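How Do You Teach a Robot to Tidy a Bedroom?

Print this page | E-mail this page

Shares: 323 | Comments: 2

Picking up a shirt is easy for you. You look at it, you reach out, and your fingers know what to do. You learned this when you were very small, and you have had years of practice since.

A robot starts with none of that. It has motors in its arms and cameras to see with, but it does not know what a sleeve is. Someone has to teach it.

At a research laboratory called Bollmont, a team wanted to find out how many lessons a robot needs before it can do jobs with clothes. They called the project Dulora.

Why are clothes hard?

A brick is always the same shape. If you turn a brick round, it is still a brick, and a robot can work out where all its corners are. A jumper is different. It can be flat, folded, crumpled or inside out. Each time you pick it up it hangs in a new way. Scientists call things like this "deformable", a long word that means they change shape when you push or pull them.

Clothes also hide parts of themselves. When a shirt is folded, the robot cannot see the far sleeve, so it has to guess where it is.

Learning by copying

You could try to write down every movement as a list of instructions. Move the arm forward. Close the fingers. Lift. This works well in a factory, where every part arrives in the same place. In a bedroom it soon goes wrong. If the hanger is turned a little to one side, the fingers close on air.

The Dulora team used another way of teaching, called learning from demonstration. A person guides the robot through the job from start to finish. While this happens, a computer records what the cameras see and how each joint moves. One recording like this is called a demonstration.

The team collected 617 demonstrations. They used shirts, coats and dresses in many colours, some on hangers and some without. Then a computer program looked through all the recordings for patterns. It learned which movements usually go with which views. After that, the robot could try the job without being guided. 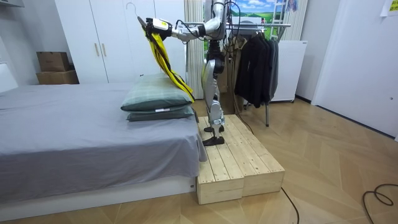 Coetzee thinks the hanger is a harder problem than the cloth: it is stiff, the garment is floppy, and a hand holding both at once has to deal with two kinds of object that move in different ways. Give the robot only the hanger first, Coetzee says, and add the clothes later.

The team decided to test this idea. They made two groups of lessons. In the first group, the robot learned with hangers and clothes together from the beginning. In the second group, it had lessons with bare hangers, and clothes were added afterwards. Both groups had the same number of lessons, so that the test was fair.

What is a fair test?

In a fair test you change one thing and keep everything else the same. If the second group had also been given more lessons, we would not know what had made the difference. It might have been the bare hangers, or it might have been the extra practice.

The garments used in the test were ones the robot had never met in its lessons. This matters too. A pupil who has seen the answers to a spelling test has not shown that they can spell.

What did they find?

Each version of the robot's program made 328 tries at moving a garment on a hanger from one place to another. A try counted as a success if the garment reached the right place and stayed on its hanger.

The version that began with bare hangers did better. It dropped fewer garments, and it gripped them nearer the top. Both versions found thin, slippery cloth difficult. Both were also slow, and a child of six would have finished first.

The result does not tell us that this order of lessons is best for every job. The team tested one kind of robot and one kind of task. A second laboratory, at Brovcombe, plans to repeat the test with towels and pegs. When other people repeat a test and get the same answer, scientists can be more certain of it.

Words to know

Demonstration: a recording of a job being done, which a robot can learn from.

Deformable: able to change shape when pushed or pulled.

Joint: a place where two parts meet and can bend or turn, like your elbow.

Try it yourself

Put a thick sock or a mitten on each hand. Ask someone to pass you a shirt on a hanger, and hang it on a door handle. Then do it again with one eye closed. Count how many times the shirt slips off. Now practise with only the hanger for a few minutes, and see whether your next go with the shirt is any better.

Print this page | E-mail this page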